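Wednesday walk-round, Cledbridge platform and the footbridge. I did this one with Leokadia Baran, who's taking over the Lakden end from me in May, so I've put in more chat than usual. Skip to the ticks if you're in a hurry!

## Platform and edges

- [x] **Yellow line and tactile paving.** Fine from the ramp to the shelter. Past the shelter the paint is going thin again and I'd like it redone before the summer timetable, when the longer trains start stopping right down there.
- [x] **Coping stones.** Two were rocking last time. Both have been bedded in and I jumped up and down on them (not very dignified), nothing moved.
- [ ] **Gap at door 3 position.** Still wider than I'm happy with. Leokadia measured, I wrote it down, and the sheet's gone to Sławomir Laskowska at Tranddale along with last month's so he can see them side by side.
- [x] **Drain covers.** All seated. One full of leaves, which we scooped out.

## Foot crossing

- [x] **Boards and anti-slip strips.** Good. The strip nearest the lane has a curled corner, so keep an eye on it, prams will catch on that sort of thing.
- [ ] **Whistle board on the Lakden side.** You can hardly see it for bramble. I reported this one last time as well! A driver coming round the curve gets a glimpse at best. Please can somebody with a proper saw go out, it needs a lineside permit and I haven't got one.
- [x] **Crossing phone.** Rang the signaller, answered on the second ring, very cheerful. He could hear us clearly and read back the right crossing name.
- [x] **Gates.** Both swing shut on their own. The far one squeaks like mad, which I rather like, you know when someone's coming through.

## Footbridge

- [x] Handrails tight all the way up on both sides.
- [x] Stair nosings all there. Treads swept.
- [ ] Lamp at the top landing is out. It flickered for weeks and now it's given up altogether. The Górecki people fitted those units and I think they still hold the spares, so I've asked them first.
- [x] Height marker plate readable from the track side. That bridge has been up since 2000 and the plate looks nearly new, I must say.

## Emergency kit and shelter

- [x] **First aid box.** Sealed, in date. Replaced the foil blankets anyway as the packets had got tatty.
- [x] **Evacuation ladder.** On its hooks, strap done up. Do check the strap properly and give it a tug, it can look fastened when it isn't.
- [ ] **Emergency poster.** The map still shows the old assembly point by the goods yard gate. We crossed it out in marker, but that's no good for more than a week or so. New print needed.
- [x] **Lost property shelf.** Cleared and listed.
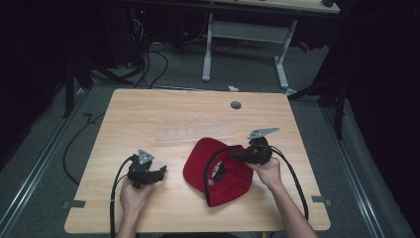

## Still open

- [ ] Gap at door 3: waiting on Sławomir
- [ ] Bramble at the whistle board: chase again, and be a bit louder about it
- [ ] Top landing lamp: Górecki to ring me back
- [ ] Poster: Leokadia has the artwork and will send it off

Keys are back on the hook in the Lakden office, and the torch is on charge next to them.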